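Harasym Institute of Technology
Robotics and Automation, second-year stream
Handout 4: Planning and budgeting for a manipulation bench
Revised Jun 11, 2018

Welcome back, everyone, and thank you for the thoughtful questions after last session (and for stacking the chairs, which was very kind of you). As promised, I've written up the costing material properly, partly so you have it for the assignment and partly because I talk too quickly when there's money on the whiteboard.

Most of you began your draft budgets with the arm. That's natural, the arm is the fun bit! But I'd like you to begin with the job instead, and write down in plain words what you want the bench to do. "Pick up a piece of fruit and put it in a basket" is a perfectly good start. From there you can work out reach, payload and how far the fingers need to open, and only then should you ring a supplier.

Reading the quotes

We have two sample quotes to compare, one from Tundine and one from Bolleline, and you'll find both on the course page. Tundine's looks dearer at first glance. Go through it line by line, though, and you'll see that mounting brackets, the table frame and a spare set of fingers are all in there. Bolleline lists the frame separately at $1234, freight is extra again, and the fingers are sold by the pair. Neither firm is doing anything sneaky. They simply organise their price lists differently, and it's your job to get both onto the same page before you favour one.

Please check lead times while you're at it. Our last order was placed in February and took 11 weeks to arrive, and a good part of the semester's timetable had been planned around it.

The small stuff

I'm fond of this section, so bear with me. Everything that isn't a robot still has to be bought: bins, baskets, cloths, toy vegetables, power boards, cable ties, gaffer tape, a decent lamp. Our own line for props and containers came to $650 last year, and that was with a fair bit of rummaging through the discount shop. Give it a proper heading in your spreadsheet. When it's buried under "miscellaneous" it gets cut, and then there you are with a lovely arm and not a thing for it to pick up.

Choose containers that differ from each other. Clear walls, open mesh, solid colour and soft net all ask something different of your cameras and your grasping, and variety is cheap at this end of the budget.

Floor space and cabling

Measure the room, then measure it again with the desk, the monitor and the chairs drawn in. Allow for cable runs and for a person to walk behind the table. I'd also set aside 13 per cent for contingency, and if your supervisor queries it, send them to me and I'll happily bore them with stories.

Cameras belong in the budget from day one, wrist cameras included, along with their mounts and their cables. Remember that a wrist view gets very close to things, so look up the minimum focus distance before you commit to a model.

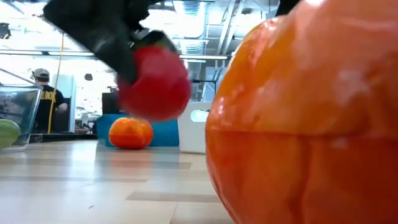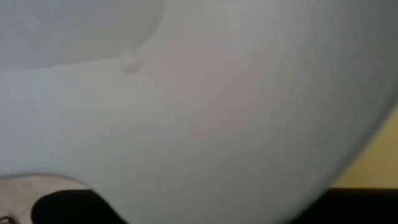
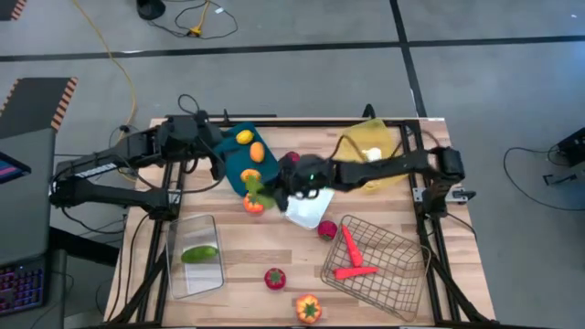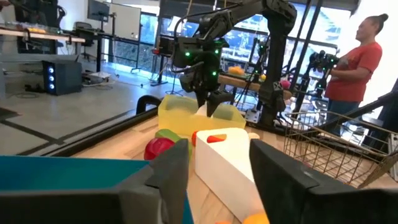

Fig. 4.1 Manipulation work in progress, seen from different cameras. The third view gives the table layout with both arms.

For next session: bring a one-page budget with your assumptions listed at the bottom. If you're using the Lilter costing template, please clear out last year's figures first.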